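# Does a tidy room really help you think?

Grown-ups say it all the time. "Clean up your desk and you'll think better!" Maybe. But how do they know? Did they check, or did somebody tell them when they were eight?

Let's be fussy about it.

Humaira Farooqui teaches a class of nine-year-olds, and she let them test the idea. Half the class did a page of sums at clear desks. The other half did the same page with pencils, socks and lunch boxes piled up next to them. Everyone got 30 minutes.

The clear-desk group scored a little better – two more right answers, on average. So the grown-ups win?

Hold on. Ridwan, who sat at a messy desk, asked a good question: "What if their half was just better at sums?" The class hadn't thought of that. The next day they swapped desks and tried a new page, and the difference almost vanished.
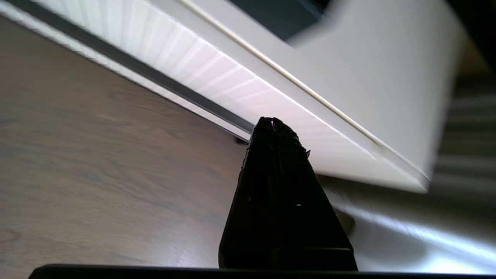
*Big, white and ribbed underneath. What would you need to check before you said what it was?*

A guess can sound right and still need checking. "Tidy rooms help you think" could be true for some people and not for others. It could matter for reading but not for drawing. One class and two pages of sums can't settle it.

There is one thing you can test at home. Ask somebody to time you finding a pair of scissors in a messy drawer. Sort the drawer, wait a day, then try again. Do it more than once, and write down the slow times too – even the ones you don't like.

**Try asking:** Who says so? How did they find out? Did they try it the other way around?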